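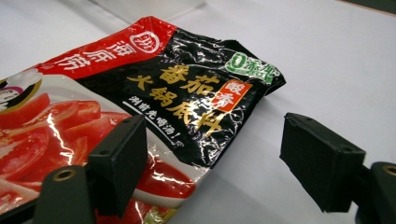
Handgeführter Greifer mit geöffneten Fingern vor einem Folienbeutel: spiegelnde Flächen sind der Normalfall in unseren Daten.

Softwareentwickler:in Wahrnehmung und Greifplanung (m/w/d)
Zoletti, Bereich Manipulation
Vollzeit oder 80 Prozent, Eintritt ab Juli

Der Bereich Manipulation entwickelt Flimis, einen Software-Stack für das Greifen von Lebensmittelverpackungen. Flimis umfasst die Aufbereitung handgeführt aufgezeichneter Demonstrationen, die Schätzung von Greiferpose und Öffnungsweite, das Training der Greifstrategien und deren Ausführung auf dem Arm. Das Team besteht aus sieben Personen. Die Stelle ist neu und schließt die Lücke zwischen Wahrnehmung und Planung.

Aufgaben

Weiterentwicklung der Posenschätzung aus Greiferkameras. Glanzlichter auf knittriger Folie erzeugen Merkmale, die mit der Kamera wandern und die Trajektorie verfälschen. Erwartet wird ein Verfahren, das solche Merkmale vor der Optimierung verwirft.

Segmentierung verformbarer Verpackungen, auch bei teilweiser Verdeckung durch die Finger. Aufdrucke wie Produktfotos oder Schriftzüge dürfen nicht als eigene Objekte ausgegeben werden.

Pflege der Kalibrierkette (intrinsisch, Kamera zu Fingerspitze, Zeitversatz zwischen Bild und Öffnungsweite) einschließlich der Regressionstests.

Ausbau von Rantala, unserem internen Werkzeug zum Sichten, Schneiden und Verwerfen von Aufnahmen. Der aktuelle Bestand umfasst über 4000 Episoden; 318 davon bilden den fest eingefrorenen Testsatz.

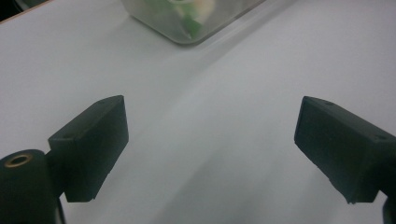
Offene Finger über freier Tischfläche, im Hintergrund ein transluzenter Behälter. Solche Abschnitte liefern dem Tracking wenig Textur.

Technisches Umfeld

C++20 für Laufzeitkomponenten, Python für Training und Auswertung. ROS 2 auf dem Arm, intern gekapselt. Training mit PyTorch auf eigenen Rechnern. Build und Tests laufen bei jedem Merge Request; ein Modell wird erst freigegeben, wenn es auf dem Testsatz in keiner Objektklasse hinter die Vorversion zurückfällt. Dokumentation auf Deutsch, Code und Kommentare auf Englisch.

Anforderungen

Abgeschlossenes Studium in Informatik, Robotik, Elektrotechnik oder vergleichbare Praxis. Sichere Kenntnisse in Mehrbildgeometrie und nichtlinearer Optimierung. Erfahrung mit mindestens einem visuell-inertialen SLAM-System auf Quellcodeebene. Deutsch mindestens B2.

Von Vorteil: Imitationslernen, Synchronisation mehrerer Aufnahmegeräte, Umgang mit Rolling-Shutter-Effekten.

Schwerpunkt im ersten Halbjahr
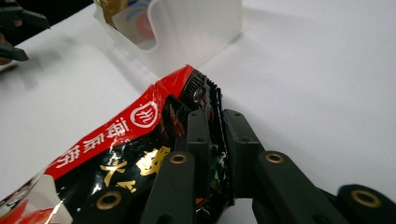
Zunächst geht es um Episoden mit zwei gleichzeitig geführten Greifern. Beide Trajektorien müssen in ein gemeinsames Koordinatensystem überführt werden, auch wenn ein Greifer nur zeitweise im Sichtfeld des anderen liegt oder durch Bewegungsunschärfe schlecht zu erkennen ist. Ein Prototyp liegt vor, läuft aber nur offline und verlangt manuelle Startwerte. Die Zielarchitektur ist im Entwurfspapier Dodier beschrieben, das eingeladene Bewerber:innen vorab erhalten.

Rahmenbedingungen

Unbefristeter Vertrag, sechs Monate Probezeit. Zwei Tage pro Woche mobil möglich, am Dienstag Präsenz im Labor. Keine Rufbereitschaft.

Bewerbung

Lebenslauf und eine Codeprobe oder ein Verweis auf ein öffentliches Repository, über das Bewerbungsformular, Kennwort „Flimis Wahrnehmung“. Ein Anschreiben ist nicht erforderlich. Das Verfahren besteht aus einem Telefonat und einem Fachgespräch im Labor, in dem eine fehlerhafte Trajektorie gemeinsam analysiert wird. Reisekosten werden erstattet.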